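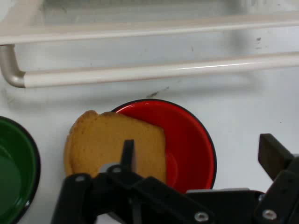 Fornard viewers who thought Wafula Waweru's character had drowned in the reservoir may want to sit down. Kombo Kimani is back on Monday, dry as a biscuit and apparently keen to attend his own memorial service.

The soap has form here. In 19 series it has revived a vicar, two landlords and a horse, but Kombo's exit looked final, mainly on account of the funeral. His widow Stella (Awuor Nyanda) has since sold the garage, moved the lodger into the big bedroom and accepted a proposal from the man who read the eulogy.

Spoilers for next week suggest that Kombo has spent the past seven months in a caravan in Preromura with a false beard and no phone signal. Stella takes the news calmly until he asks after the garage. The engagement party goes ahead, with one more guest than the caterers were told about.

Waweru told the show's podcast he had cleared out his dressing room and given away the kettle before the call came. He would like the kettle back.

Fans are split. Some have wanted Kombo home since the credits rolled on episode 43 of the last run, while others had grown fond of the lodger. 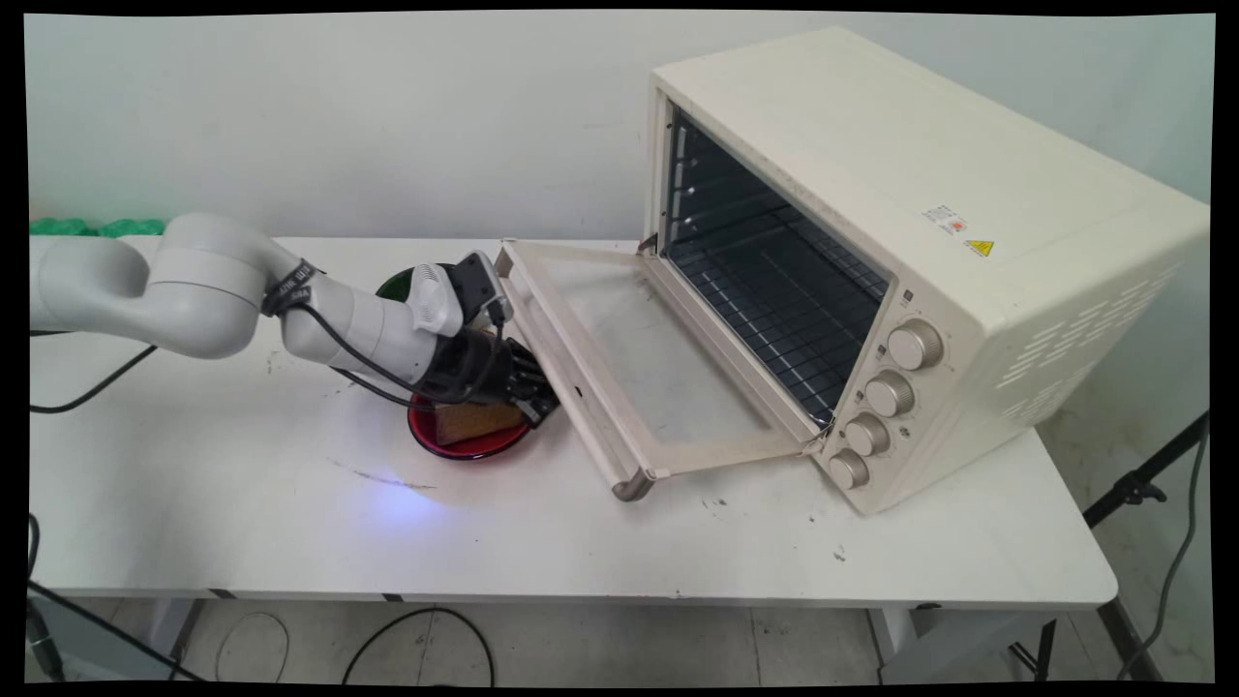

Tomos Griffiths wrote on the fan forum that he had cried at that funeral on a packed train and now felt he was owed a written apology, preferably from the horse.

Monday's episode runs for an extra 30 minutes. The beard is in most of it.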